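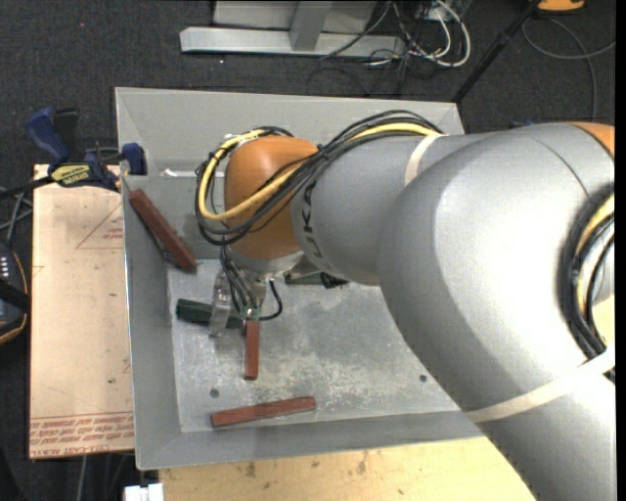

Where do the loose blocks go when we're done with them? Back in the gray metal bin, all of them, reds and greens together – no sorting by color, we gave up on that in September.

Few other bits on the block sets while I have a minute. The Stelcombe order came in, 40 new sets, boxed and sitting on the low shelf by the door. Please don't open them yet. Mateja Dimitriou is still putting lables on and would like to finish one job before starting the next.

Old sets first. If a block is chipped or the paint is coming away, put it in the tray marked Zonus and not back with the rest. Splinters are no fun. Sandpaper is in the second drawer, fine grade only.

Bins – scratches on the bottom are fine, they are work bins. Grit is the thing to watch for. Quick wipe with a dry cloth before the blocks go in, then lids on, then stack. Three high, no more.

Borrowing: sign the sheet. Name, set number, day you're bringing it back. Set 69 is still out and has been for ages, so if its in the trunk of your car, drop it off any time before 4. Side door is open.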